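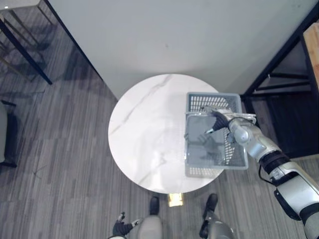

図1 丸テーブルと灰色の樹脂製かご

岸釣り技術論 第5回配布資料
釣り糸の力学:太さ、伸び、結節、ドラグ
担当:Rutilio Contreras
2019年7月22日

5.0 今回の範囲

前回までに竿の曲がりと仕掛けの投射を扱った。今回は竿とリールと魚をつなぐ糸を扱う。対象は海岸、堤防、河口で使うスピニングタックルの糸とし、船からの深場釣りと毛針用のテーパーラインは含めない。記号は第2回の表に合わせる。張力をT、糸の直径をd、放出長をL、スプール上の糸巻き半径をrとする。力の単位はニュートン(N)を用いる。製品表示のポンド(lb)とキログラム(kg)は、1 lb=4.45 N、1 kg=9.8 Nで換算する。

5.1 号数と直径

国内で売られている糸の多くは号数で太さを示す。号数は直径に比例する量ではない。断面積に比例する量であり、直径は号数の平方根に比例する。ナイロンとフロロカーボンの場合、1号の標準直径は0.165 mmである。したがってn号の直径は

d=0.165×√n (mm)

で近似できる。2号で0.23 mm、4号で0.33 mmとなる。4号は1号の2倍の直径、4倍の断面積を持つ。標準値の表では2号が0.235 mmとなっており、上の式とわずかにずれるが、計算上の差は無視してよい。

PE(超高分子量ポリエチレンの編み糸)は事情が異なる。編み糸は断面が円にならず、張力をかけると扁平になるので、直径を測って表示することに意味が薄い。そこで繊維の繊度を基準とし、1号を200デニールとする。デニールは長さ9000 mあたりの質量をグラムで表した単位である。1号のPEを100 m取り出せば、その質量は

200×100÷9000=2.2 (g)

となる。実際の製品には樹脂コーティングと染料の分が加わるので、計量値はこれより大きく出る。コーティングの厚い製品は新品時に太く硬く、使用とともに細くしなやかになる。過去の実習で新品と使用後の糸を比べて「痩せた」と報告した班があったが、繊維の脱落とコーティングの剥離は目視では区別しにくい。手で触れて毛羽が引っかかるかどうかを確認すること。

輸入品はlb表示のみのことがある。lb表示には、その値以下で切れることを保証する方式(競技用のクラス表示)と、その値までは切れないことを目安とする方式がある。両者を混ぜて比較すると誤る。表示が前者か後者か不明な糸は、後述の引張測定を行ってから使う。

5.2 素材の比較

比重
ナイロン 1.14
フロロカーボン 1.78
PE 0.97

海水の比重を1.025とすると、ナイロンはゆっくり沈み、フロロカーボンは速く沈み、PEは浮く。ただし細い糸では表面張力の影響が大きく、いったん水面に乗ったナイロンは波に揉まれるまで沈まないことがある。

破断時の伸び(代表値)
ナイロン 20〜30%
フロロカーボン 20〜25%
PE 3〜5%

破断時の伸びと、釣りをしている最中の伸びは別の量である。ナイロンとフロロカーボンは破断伸度では大差がないが、低荷重での伸び始めはフロロカーボンの方が小さい。当たりの感度が違うと感じられるのは主にこの領域の差による。

吸水
ナイロンは吸水し、吸水によって強力が低下し、伸びが増す。フロロカーボンとPEの繊維自体はほとんど吸水しない。PEは繊維のすき間に水を抱えるが、これは吸水ではなく保水として扱う。冬季にガイドが凍る原因は保水の方である。

耐摩耗
岩や貝殻との擦れに対しては、同じ強力で比べたときPEが最も弱い。理由は二つあり、同じ強力なら直径が小さいこと、細い単繊維の集合であるため端から順に切れていくことである。PEの先にリーダーを結ぶのはこの弱点を補うためである。

耐熱
PEの融点は他の二つに比べて低い。PE同士が強く擦れる場面、すなわち締め込み途中の結び目で問題になる。5.5で再度触れる。

5.3 伸びの計算

糸の伸びをΔL、放出長をL、ひずみをεとすると

ΔL=ε×L

である。放出長40 mで、当たりの荷重に対するひずみがナイロンで2%、PEで0.3%だったとする。伸びはナイロンが0.80 m、PEが0.12 mとなる。竿先を0.8 m動かして合わせを入れたとき、ナイロンでは動かした分がほぼ全て糸の伸びに消える計算になる。長い距離でナイロンを使うときに大きな合わせが必要になるのはこのためである。

逆に、伸びは急な荷重を吸収する。魚が足元で急に走ったとき、放出長は短い。L=3 mでひずみ10%まで許すとしても、吸収できる長さは0.30 mしかない。取り込み直前に糸が切れる事例が多いのは、この吸収量の不足とドラグの始動抵抗が重なるからである。PEではさらに条件が厳しく、吸収は竿とドラグに頼ることになる。

Nevthorpeの堤防で行った実習では、取り込み時の破断がほぼ全て手前側で起きている。上の計算と矛盾しない結果である。ただし魚種と針掛かりの位置を揃えていない記録なので、統計としては扱わない。

5.4 水流と風から受ける抵抗

流れに直交する糸が受ける力は

F=1/2×ρ×Cd×d×L×v²

で見積もる。ρは海水の密度1025 kg/m³、Cdは抗力係数、vは流速である。Cdは細い円柱として1.1を用いる。d=0.165 mm、L=40 m、v=0.5 m/sを代入すると

F=0.93 (N)

となる。同じ条件で2号(0.235 mm)に替えると1.32 Nである。抵抗は直径に比例し、流速の二乗に比例する。流速が倍になれば抵抗は4倍になる。糸を1段細くする効果より、流れの緩い時間帯を選ぶ効果の方が大きい。

空気中でも式は同じで、ρを1.2 kg/m³に替える。密度は海水に比べてはるかに小さいが、風速は流速より一桁大きいことが多い。風速10 m/sの横風では、同じ長さ、同じ太さの糸に0.44 N程度の力がかかる。軽いルアーではこれだけで糸が大きく弧を描き、着水点と糸の向きが一致しなくなる。対処は次の順で検討する。

(1) 立ち位置を変えて風を正面か背面に取る。
(2) 投射角を下げる。
(3) 着水直前に指でスプールを押さえ、放出を止める。
(4) 着水後に竿先を下げ、弧になった糸を水面に置く。
(5) 糸を細くする。

(5)を最後に置いたのは、糸を替える作業が現場では時間を要し、結び直しの誤差も入るからである。

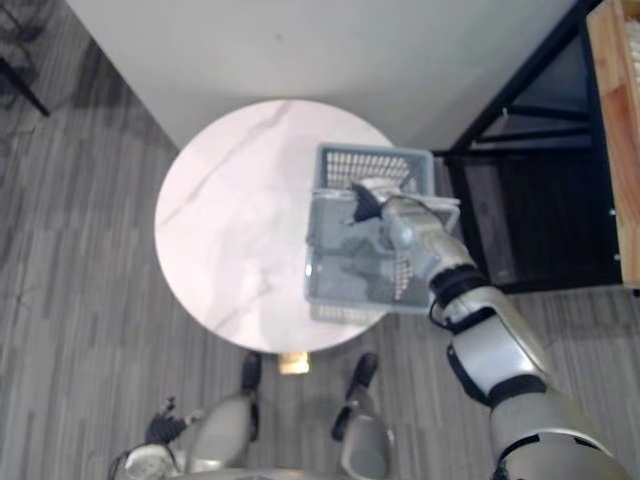 水中の糸は直線にならない。流れを受ける糸は懸垂線に似た曲線をとり、竿先での糸の角度は錘の方向を示さない。Skellnessの河口のように表層と底層で流れの向きが変わる場所では、糸がS字になることもある。この場合、竿先で感じる張力には糸自体の抵抗が含まれ、錘が底を離れたかどうかの判断が難しくなる。錘を重くするか、糸を一度送って張り直すかのいずれかで確認する。

5.5 結節強度

結節強度比kを次のように定義する。

k=(結び目を含む糸の破断荷重)÷(結び目のない糸の破断荷重)

kは結び方だけで決まる値ではない。素材、直径、締め込み速度、湿潤の有無、相手側の金具の線径によって変わる。文献に載っている値を転記する場合は、測定条件も一緒に書くこと。条件のない値は比較に使えない。

kが1より小さくなる理由は、曲げと横圧縮である。糸が小さい半径で曲がると外側に引張、内側に圧縮が生じ、外側の繊維が先に限界に達する。結び目の入口では主線が巻き付け部に締められ、横方向の圧縮も加わる。破断の位置を観察すると、結び目の中心で切れることは少なく、主線が結び目に入る直前で切れることが多い。

結び方ごとの性質を以下に整理する。

ユニノット
金具との接続に用いる。手順が少なく、暗い場所でも再現しやすい。ナイロンとフロロカーボンに適する。PEを直接結ぶ場合は巻き数を増やさないと滑る。

クリンチノット
金具との接続に用いる。端糸を最後の輪に通す改良型を標準とする。太いフロロカーボンでは締まりが不均一になりやすく、4号を超えるものには勧めない。

パロマーノット
糸を二重にして金具の環に通す。PEでもkが比較的高い。環が小さいと二重の糸が通らない。仕掛け全体を輪にくぐらせるので、長い仕掛けには向かない。

電車結び
糸同士の接続に用いる。両側にユニノットを作って引き寄せる。太さの差が大きい組み合わせでは細い側が食い込む。

FGノット
PEとリーダーの接続に用いる。PEをリーダーに編み付ける摩擦系の結びで、リーダーを折り返さないので太さの増加が小さく、ガイドを通過しやすい。編み付けの張力が不足すると、強度試験では滑って抜ける。切れたのか抜けたのかを記録上で必ず区別すること。

摩擦系の結びでは、巻き付け数を増やすと保持力が増すが、ある数を超えると頭打ちになる。巻き付けた糸の張力は内側へ向かって減衰するので、奥の巻きは荷重をほとんど分担しない。

締め込みの手順

(1) 結び目を湿らせる。
(2) 弱い力で形を整え、巻きの重なりを直す。
(3) 主線をゆっくり引き、色の変化(PEの場合)か透明感の変化を見る。
(4) 最終の荷重まで引き、数秒保持する。
(5) 端糸を切る。PEの端糸は焼いて玉にしてもよいが、主線に火を近づけない。

(1)を省くと、締め込み中の摩擦熱で表面が傷む。ナイロンとフロロカーボンでは縮れとして見える。縮れた結び目は使用せず、切って結び直す。PEでは見た目に表れないことがあるため、湿らせる手順を習慣として固定しておく。

5.6 ガイドでの摩擦

糸がガイドに角度θで接しているとき、入口側の張力T1と出口側の張力T2の間には

T2=T1×exp(μθ)

の関係がある。θはラジアンで表す。μは糸とガイドリングの摩擦係数である。竿が曲がり、ガイド全体での折れ角の合計が40°になったとする。40°は0.698ラジアンで、μ=0.1なら

exp(0.0698)=1.07

となり、魚側の張力はリール側より7%大きい。μ=0.2なら15%大きい。竿を立てて折れ角が90°に達すると、μ=0.2では37%の差になる。リールから直接糸を引き出してドラグを設定しても、竿を通すと魚側の値が変わるのはこの式による。ドラグの設定は必ず竿を曲げた状態で行う。

リングに傷や欠けがあればμの問題では済まなくなる。点検には綿棒か薄い布を用い、リングの内側を一周させて繊維が引っかかるかを見る。塩の結晶が付着していると正常なリングでも引っかかるため、先に真水で洗う。

5.7 ドラグと糸巻き半径

ドラグの制動はトルクMとして働く。糸の張力は

T=M÷r

であり、糸が出て巻き半径rが小さくなると、同じ設定でも張力は上がる。糸を巻いた状態でr=22 mm、魚に走られてr=16 mmになったとする。初めの設定が12 Nなら

12×22÷16=16.5 (N)

となる。設定を触っていないのに張力が1.38倍になったことになる。長く走られたときは、締めるより緩める方が計算に合う。現場ではこの操作と逆のことをしがちである。

始動時の張力は、滑り始めた後の張力より大きい。前者を始動張力、後者を滑動張力と呼ぶ。比は機種と状態による。長く放置したドラグではワッシャーが貼り付き、比が大きくなる。釣り始める前に手で数回引き出し、滑動状態を作っておく。保管時に緩めておくのも同じ理由である。

設定値の決め方

糸の直線強力をS、結節強度比をk、安全率をnとすると

T設定=S×k÷n

とする。この授業ではn=2を標準とする。S=100 N、k=0.7なら、T設定は35 Nである。ただし、これは糸が許す上限であり、針の伸び、竿の適合範囲、魚の口の強さがこれより低ければ、そちらに合わせる。5.6の摩擦と5.7の半径変化を見込むなら、リール側ではさらに低くする。上の例で、ガイドの係数1.15と半径変化の係数1.38を両方見込むと

35÷(1.15×1.38)=22 (N)

となる。PEとリーダーを併用する場合、SとkはPE側、リーダー側、両者の接続部、金具との接続部の4か所についてそれぞれ求め、S×kの最小値を採用する。

5.8 引張測定の方法

測定には吊り下げ式のばね秤か、最大値保持機能のある電子秤を用いる。

試料の長さは結び目を除いて0.5 m以上とする。短い試料では締め付け部の影響が入る。固定側は直径の大きい滑らかな棒に数回巻き付けてから留める。棒に直接結ぶと、そこがもう一つの弱点になり、測りたい結び目より先に切れる。

引く速さは一定にする。手で引く場合は、張り始めから破断まで5秒以上をかける。急に引くと秤の慣性で表示が乱れる。

破断時には糸と金具が飛ぶ。保護眼鏡を着用し、糸の延長線上に人を立たせない。錘や針を付けたままの測定は禁止する。PEを素手に巻いて引くことも禁止する。

記録項目は次のとおり。糸の銘柄と表示、素材、使用履歴、湿潤か乾燥か、結び方、巻き数、破断荷重、破断位置、切断か抜けか。測定者の欄も設けること。同じ結び方でも測定者によってkがばらつくので、後で分けて集計できるようにしておく。

5月に配布した記録用紙には「抜け」の欄がない。余白に書き足して使うこと。

5.9 糸の巻き替えと下糸

スプールへの巻き量は、縁から1〜2 mm下を目安とする。多すぎると輪がまとめて出て絡み、少なすぎると縁との摩擦で飛距離が落ち、5.7のrも小さくなる。細いPEを深いスプールに巻くときは下糸で底上げする。下糸の必要量は体積で計算できるが、巻きの密度が一定でないため、いったん逆順に巻いて量を決める方法が確実である。

PEは滑りやすく、スプール軸に直接結ぶと糸全体が空転することがある。軸にテープを一巻きするか、下糸にナイロンを用いる。巻くときは濡れた布で糸を挟んで張力を与える。張力が足りないと、魚に引かれたときに上の糸が下の層へ食い込む。ナイロンでは逆に、強い張力で巻くと収縮によってスプールに大きな圧力がかかる。

使用後は真水で塩を流し、日陰で乾かす。湯は使わない。PEは先端側の傷みが早いため、一定期間使ったら前後を入れ替えて巻き直すと、根元側の新しい部分を使える。ナイロンは全長にわたって吸水と紫外線の影響を受けており、前後の入れ替えによる効果は小さい。

切った糸くずは全て持ち帰る。Sarkeckの磯では鳥の脚に絡んだ糸が見つかっている。長い糸は短く切ってから捨てる。

5.10 用語

直線強力:結び目のない糸の破断荷重。
結節強力:結び目を含む糸の破断荷重。
リーダー:主線の先に結ぶ耐摩耗用の糸。先糸、ショックリーダーとも書く。
高切れ:仕掛け側の結び目ではなく、主線の途中で切れること。
ライントラブル:絡みの総称。報告書ではこの語を避け、ガイド絡み、スプール上の輪の抜け、撚れによる絡みを書き分ける。
撚れ:糸が軸まわりにねじれた状態。スピニングリールでは放出と巻き取り、ドラグの滑りで生じる。ドラグが滑っている間にハンドルを回すと急激に増える。

次回(第6回)の連絡

内容は針の形状と貫通力。教室での説明の後、測定を行う。持参するものは保護眼鏡、先の細いペンチ、今回の記録用紙。糸の試料はナイロン2号、フロロカーボン2号、PE 1号を各班に渡す。自分の糸を測りたい者は、銘柄と使用期間を書いた札を付けて持参すること。実地班の行き先はSonの東堤防で、集合時刻は掲示による。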